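Speaker notes, shared cell talk (25 min + questions). Nerea Alcaraz, Skustthorpe

Skip the history slide if running late. Straight to rules.

Open: who here has a written rule for a two-arm bench cell? Wait for hands. Then: who has one that fits on a page? Ours was 33 pages. Nobody at Villalobos had read past the contents list, me included. Now it's 5.

Say early, this is house practice. Not a replacement for the safety standard or your risk assessment. Do those first. Don't get dragged into clause numbers, take it in the break.

Rule one. Clear the mat before you start. Only the parts for the task and whatever holds them. No pens, no phones, no coffee. Etia site asked if a mat is really needed. Yes. Plain color, covers the work area, people spot strays on it faster.

Rule two. Cables. Check the loops at full reach, both arms, before the first run of the shift. Slack enough to move, not so much it can catch a part or the other arm. Tell the Gusura story here (short version!! it took 52 minutes to untangle and the bin went on the floor).

Rule three, the one I care about. Two arms, one container. Slide up now, let them look before talking. 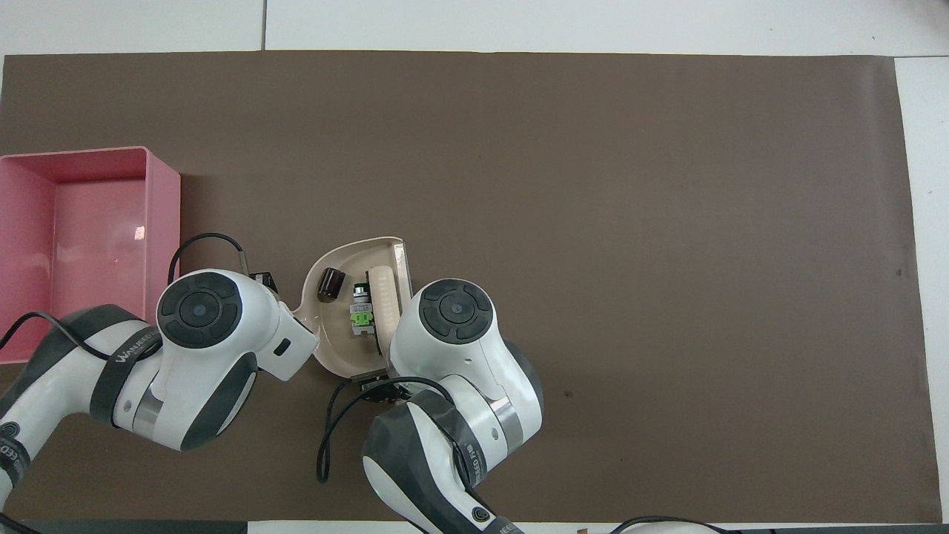 Slide 9. Two arms at an open case, small parts inside.

Points for this slide:
Both grippers close to the same case. Shared zone. Has to be written down as a shared zone, with who moves first and who backs off.
Small parts in a open case. Decide what happens if one rolls or tips. Our rule is stop and call a person, no second grab.
Cable loops again, point at them.
Bin over on the left. Bins get a fixed spot and go in the drawing. Move the bin, redo the check.

Rule four. Hands. No reaching in on a pause. Pause is not stop. Say it twice. People reach in for a dropped part becuase the arm looks still.

Rule five. Write down every stop, even the dumb ones. One line, time and what you saw. We had around 2040 lines by December and most of the good changes came out of those.

If asked about speed limits: depends on your assessment, don't give a number from the stage.

If asked for the 5 pages: yes, email me, take out our site names before you pass it on.

Leave slide 9 up for questions.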